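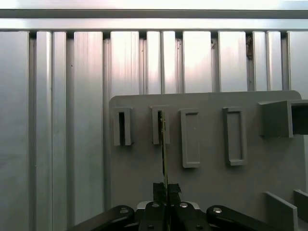

Carmela Caruso wanted to know why anybody would pay for an arm to do this when a person with two hands does it in a second and doesn't need a cell built round them. Fair question, and it came before I had finished saying hello. She asked it again after lunch in front of the whole Gretolico group, so writing down what I should have said both times.

11/7/24 – open day, cell 2

Short version for anyone who wasn't in: a person does one in a second. A person does 400 in a shift and by the end the edges are getting scuffed and the wrist hurts. Also the traveler sheet gets filled in from memory. The arm writes its own log. I said the first bit badly and forgot the second bit completely.

Visitors: Gretolico in the morning, Memon after lunch with the Gretolico people staying on, then the college class at the end. 12 in the class. They were the best audience by a mile.

Set up. Came in early, homed the arm, ran the taught points slow with nothing in the fingers. Slot 2 on the board was reading low compared to Monday. Re-taught it, saved as openday_b. DO NOT overwrite openday_a, that one still has the October offsets and I want to compare.

Card goes in on edge, straight up, thin side to the slot. Very little to see from the side of the cell so the wrist camera view went on the big monitor. Should have done that from the start of the project. People stopped leaning on the guard once they had the monitor to look at.

Morning runs. First one fine. Second one fine. Third one the card touched the lip of the slot and the force limit tripped, arm stopped where it was, red light, silence. I talked through the recovery as if it was planned. Backed off, re-approached, went in. Gretolico liked that more than the clean runs, asked to see it again. Couldn't make it happen again of course.

Think the trip was grip, card sitting a hair crooked in the fingers after pickup. Pads are due a change. Changed nothing between groups, didn't want to re-teach with people watching.

Questions I got, so we have answers ready next time:

How fast can it go. Ran at 30 percent all day on purpose. Full speed is for when nobody is standing there with coffee. Need a proper cycle time at production speed, I had to say I'd email it.

What happens if the card is upside down. Right now it puts it in upside down. Skudlow have a vision check at pickup that we could copy, it's in the Flaltine branch but never merged. Ask for that again.

Can it take it back out. Yes, didn't demo it. Extraction is the same points in reverse with a wait for the fingers to close. Worth adding to the demo, it would save me reloading by hand between runs wich was the slowest part of the whole day.

Who teaches it. Me, at the moment. Wrong answer for a sales visit. Right answer is an operator with half a day of training, and we need to prove that with a real operator.

Does it feel the slot or just go where it's told. Bit of both. Goes to the point, then presses down soft and stops if it meets more than the limit. One of the students asked why not search in a little spiral when it hits the lip. Good idea, we had that in the plan in October and dropped it for time. Putting it back in the plan.

Caruso stayed after the others and had a go on the pendant. Jogged the arm up and away from the board, very careful, slower than I would. Asked about scuffing on the gold edge contacts. Told her I'd put a run of cards under the scope before and after and send pictures. She still isn't sold on it but she wants the numbers, so that's a yes to a second visit I think.

Memon asked mostly about price and floor space. Not my department, passed them along.

Things that went wrong that weren't the arm – monitor went to sleep twice, cable to the light tower was across the walkway until I taped it down, nobody had printed the badges. Glare off the aluminum at the back is bad on the wrist view with the overheads full on, the top of the picture goes nearly white. Fine for showing people, no good if we ever run vision off that camera. Try the overheads at half, or hang somthing dull behind the board.

To do
– new grip pads, then re-teach slot 2 and compare with openday_a
– cycle time at full speed, send to Gretolico
– scope pictures for Caruso
– Flaltine branch, get the orientation check out of it
– spiral search, estimate only for now
– turn off sleep on the monitor

Arm parked, air off, key in the drawer.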